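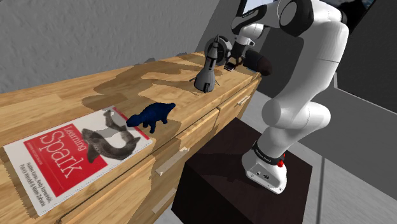

Dark blue dinosaur, gray toy rocket and a copy of Learning Spark on a light-wood cabinet top

Arancibia: The Complete Series
Disc box set from Flalum
34 episodes, black and white, English mono
First pressing of 2,000

If you grew up with TV westerns, you probably have one that you're sure you didn't dream. For a lot of people that one is Arancibia. It ran two seasons, went around the small stations in reruns at odd hours, and then more or less vanished apart from worn tapes that fans copied for each other. Now all 34 episodes are in one box, in broadcast order, uncut, and they look wonderful!

The story

Arancibia is the name of a family and of the freight line they run, hauling goods between the river landing and the mining town of Dirnari. The father dies in the first ten minutes of the first episode, and his daughter Inez and her half brother Cal have to keep the wagons moving with no money, a bad road and a bank that would be very happy to see them quit. There are gunfights, but fewer than you'd expect. A whole episode ("The Axle") is spent on a broken wagon and three people who don't like each other waiting for the part, and it's one of the best hours in the set.

The second season brings in Deputy Orrin, who was meant to stay for two episodes and ended up in nearly all of them. Watch how he never quite finishes a cup of coffee. The tone gets lighter, the horses get better (new wrangler), and Inez gets the scenes she should have had from the start.

Picture and sound

Lavia Pictures made the show on film and kept most of the camera negative. Twenty-nine episodes were scanned from that negative. The other five come from studio prints, and those are a bit softer with more contrast, mostly noticeable in the night scenes. "Flood Stage" has a light scratch down the right side through the second act. It was left alone where fixing it would have smeared the actors' faces.

Zsolt Vida did the sound work, and it's lovely. The old tapes had a hum under everything, so hearing the wagon wheels and the wind clearly is a real treat. He kept the music at its original level — the brass in the opening titles is LOUD, so go easy on the volume the first time. The show is mono and stays mono.

The short bumpers before and after commercials are included as well. You can turn them off in the setup menu if you'd rather go straight through.

Extras

Commentary on six episodes by Napaporn Thammasiri, who has been writing on television westerns for years and talks like someone sitting next to you on the couch. Her track on "The Axle" covers how the writers got an hour out of one set and a mule.

The unaired version of the first episode, with a different actor as Cal and a much sillier hat.

Opening titles without lettering, both seasons.

A still gallery with costume tests, call sheets and the hand-drawn map of the freight road used in the writers' office.

A 48-page booklet with an episode guide, also by Thammasiri. Read the guide after the episodes, as she gives away the endings freely.

Where to start

The first episode is fine, but a little stiff. If you want to win over somebody who thinks they don't like westerns, try "The Axle" or "A Letter for Dirnari" first and then go back. The order doesn't matter much in the first season. In the second, "Low Water" and "High Road" are a two-parter and fall on the same disc, so there's no getting up in the middle.

What's in the box

Eight discs in two hinge cases, one for each season
Booklet, stapled
Fold-out map of the freight road
Card slipcase (the first 1,000 copies are numbered on the spine)

Details

Episodes: 34
Running time: 1,972 minutes, extras not included
Picture: black and white, 1.33:1
Sound: English mono
Subtitles: English for the deaf and hard of hearing, on all episodes. The commentaries are not subtitled.
Region: plays in all regions
Packed weight: just under two pounds

Common questions

Is this the same as the old "Best of Arancibia" tape set?
No. Those were twelve episodes, cut down for syndication, with several minutes gone from each. Everything in the box is full length.

Can I pick a number for the slipcase?
Sorry, no. Numbered copies go out in whatever order they come off the pallet.

Will the seasons be sold separately?
There are no plans for it right now.

Did the original music clear?
All of it, including the saloon songs in "Payday" that were replaced on the tapes.

Is there a third season?
Scripts for four episodes were written, and two of them are in the still gallery as page scans. None were filmed. The one with the circus train reads very well, and it's a shame.

Shipping

Orders start going out in February. Boxes ship in a padded carton, and orders placed before 2 p.m. leave the warehouse the next working day once stock is in. If a corner arrives crushed or a disc skips, write within 30 days with your order number and the disc number, and a replacement will be mailed to you. You don't need to send the bad disc back.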